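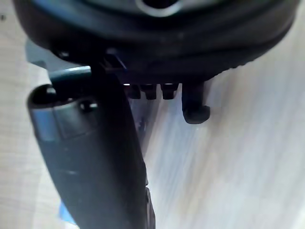
Figure 1. Wrist camera view during collection. The round part is at the top, with three short tabs and a longer peg on its underside, and one gripper finger is on the left.

Collecting Demonstrations for a Part Handling Policy
Tanveer Rizvi, Radymyr Tymoshchuk, Miroslava Kuzmenko
Project advisor: Arwel Vaughan

1. Goal

Our project was to build a set of examples that a learning system could use to pick up a round molded part, carry it across a table and set it down in a marked area. We did not design a new learning method. The training code came from last year's group, who called their project Tastero, and we kept the name Niveo for our data set. Most of our time went into collection, and most of this report is about that.

2. Setup

The arm is driven by hand through a leader arm of the same size. The operator moves the leader and the working arm copies it. We recorded joint positions, the gripper opening and video from two cameras, one at the wrist and one on a stand facing the table. Everything was saved at 30 samples per second.

The wrist camera was the harder one to place. In our first position the finger hid most of the part after the grasp. We moved the mount until the underside of the part could be seen past the finger, as in Figure 1. The finger still takes up a lot of the picture, but the peg is visible, and the peg is what we use to judge which way the part is turned.

3. Procedure

Each episode starts with the arm in its home pose. The operator picks up the part, lifts it, moves it over the target area, lowers it and opens the gripper. A second person resets the table and writes down the start position and anything that went wrong. We changed roles every half hour because operators got sloppy after that.

Start positions came from a printed list so that we would not keep choosing the easy ones. Before the list, Radymyr's episodes nearly all began on the right side of the table.

4. What we collected

After cleaning we had 269 episodes. We removed an episode if a camera dropped out, if the operator paused for a long time in the air, or if the part was let go early. Failed grasps followed by a good second try were kept and given their own label. Kyrylo Boiko from the Dovura group checked a portion of our labels and found two that were wrong. Both were second tries marked as clean grasps.

5. Problems

Clock drift. The two cameras did not stay in step during long sessions. We restarted the recorder between blocks and lined up the streams afterward using the gripper closing.

Blur. Fast wrist motion smears the table surface in the wrist video. We asked operators to slow down near the part. Miroslava's later episodes are noticeably better than her early ones.

Operator style. Tanveer tilts the part on the way down and the other two do not. We left this in and recorded the operator for each episode so it can be filtered.

6. Next steps

A first training run is planned for September. We would like to add more episodes from the far left of the table, where the arm is near its reach limit and our coverage is thin. The label sheet and the start position list are in the project folder with the recordings.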